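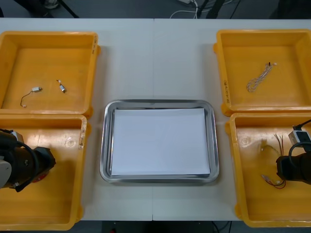
I have been sorting small parts at Rellow for long enough to remember when the returns came in shoeboxes. Connectors, leads, little cylindrical things with two colors on the end, coils of twisted wire, whatever comes back from a customer's bench when a job is over. Somebody has to decide what it is, whether it can be sold again, and which bin it goes in. That was me and Hawi Ambaye and, when we were busy, whoever could be spared from packing.

Now there are the arms. They're called Telo, both of them, as if they were one animal. Two arms, one on each side of a white table, yellow bins down both sides and a steel tray in the middle. A company named Grotix supplied them and a man named Erdal Kılıçarslan came out to set them up. I liked him. He asked us what we called things before he told us what he called them, and he let Hawi write the bin labels by hand because her labels were the ones we all knew how to read.

I want to put down what has changed so far, because I keep getting asked by people outside work and I keep giving a different answer depending on my mood.

The pitch, as we heard it in the break room, was that Telo would do "the dull part" and we would be "freed up." I wrote that phrase on the back of my hand so I'd remember to ask about it. Freed up for what? Dilwyn Cadwaladr, who runs the floor, said inspection, customer questions, kitting. Fine. We already did inspection, customer questions and kitting. We did them in between the dull part, which was when your hands were busy and your head could work out why the same supplier's leads kept coming back with the tip bent.

I don't think the person who made the slides has ever sorted anything. Sorting is looking. You pick up a part and you've already turned it over before you know you did it. If you take the picking up away and leave me with the looking, I have to look at things I haven't touched, and I'm worse at it. Hawi says she isn't, and that I'm being romantic about plastic. She may be right about herself.

About the arms. They're decent with a single part lying by itself on the floor of a bin. A connector with a bit of wire on it, no drama. Wire on wire is another matter. Anybody who has owned a drawer knows what thin leads do when you leave them together, and a gripper with stiff fingers goes into a knot like that the way I'd go in wearing oven mitts. Sometimes it comes up with one lead. Sometimes it comes up with the lead and all its relatives. Then one of us stops it, reaches in, pulls the mess apart, puts it back and starts it again.

That last sentence is my job now, for a good chunk of the shift. It isn't on the slides either.

The slides said 1,000 parts a day. On our best day we got 80 percent of that, and on that day Hawi and I had spent the first hour separating the leads by hand and laying them out nicely so Telo could find them. I asked Dilwyn whether our hour was in the number. He said it was "setup." I said if I set the table, cook the dinner and cut up the meat, I'd like a mention when we talk about how well the guest eats. He laughed, and then he wrote it down, which I'll give him credit for. The hour still isn't in the number.

I should be fair, so here are the things that are better.

My wrists. I used to go home with a hot line up the inside of my right arm, every winter for years, and so far this November I haven't had it. I can't prove that's the arms. We also got new stools. But I notice it.

The mixed returns at the end of the month are less of a panic. Telo doesn't speed up or get sloppy when the truck is late, and I do both.

Also the bins stay where they are. This sounds like nothing. Before, you'd come back from lunch and find somebody had swapped two of them to suit a left-handed reach. With the arms there, a bin a little out of place causes trouble, so no one moves them, and I've stopped dropping connectors in with the coils.

What's worse is harder to list. It's quieter. Hawi and I used to talk across the table all day, and now there's an arm on each side and we've ended up at opposite ends of the room. Abdelghani Abdelaziz, who joined us in the spring, has never done a full shift of hand sorting. He's quick and careful and he's great at restarting the thing. But when he holds up a part and asks me what it is, I can tell he's never had 15 of them in his palm. I don't know how he's supposed to learn. I asked if we could have him on hand sorting for ten minutes at the start of each day, and the answer was that it would be looked at.

And there's the question under all of it. No one has lost a job. We've been told no one will. Two people left on their own since the arms came and neither has been replaced, so you can do that sum however you like. Nesma Chraibi, who does our books and has no patience for me when I get going, pointed out that before Telo we lost people too, and didn't replace them then either. True. But back then the reason given was that business was slow. Now business is okay and the reason is sitting on the table.

My brother-in-law thinks I should be either scared or excited, and gets annoyed that I'm neither. I think the machine does a bit less than we were told and we do a bit more than is counted, and the difference between those two gets paid for out of somebody's afternoon. If they'd count it properly I'd complain half as much. I might even come out in favor. I've been wrong before about equipment (I was against the label printer, and I'd now fight you for it).

Erdal is due back in a few weeks with different fingers for the gripper, narrower ones, meant for the thin leads. I've told him I'll keep a tally: every time one of us has to reach in, a pencil mark. Same with the old fingers for ten shifts, same with the new ones for ten. He said that was a good idea and he'd like a copy. Dilwyn said we'd see.

I've started the sheet anyway. It's taped inside my locker door and the first column is nearly full.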